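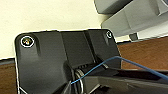
The Last Good Cup in Bemham

Every office has a mug problem. Ours began in April, when the Bemham branch of Bravus merged with the people upstairs, who arrived with their plants, their grudges and 177 mugs. We had plenty already. Within a week you couldn't find a clean one.

I have worked in three places with shared kitchens, and the law is the same in all of them: the more cups there are, the fewer get washed. A person with one cup rinses it. A person with access to a hundred walks away whistling.

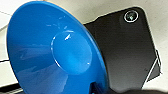
Page last changed: 9/22/26

Management's first answer was a sign. The second was a bigger sign. The third was Promitz, a sign-up app that cost us $2750 and sent each of us a cheerful reminder at 10 every morning that it was our turn at the sink. By 11 most of us had muted it. The upstairs crowd, to their credit, had muted it by 10:05 (they're in sales).

Then came the amnesty. Anyone hoarding cups in a desk could bring them back, no names taken. Mine had been holding paper clips since the old carpet, and I turned it in with a lump in my throat. 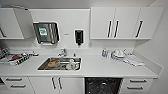 What the Neighbors Do

Over at Srivastava, across the parking lot, each worker gets one mug on the first day. Lose it and you drink from your hands, or bring your own. I asked over there whether people found this harsh.
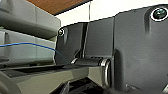
One reader at Srivastava wrote in to say it was the only rule in the building anyone followed, and that she'd had the same mug through two bosses and a flood. She also wanted her spoon back. I don't have her spoon.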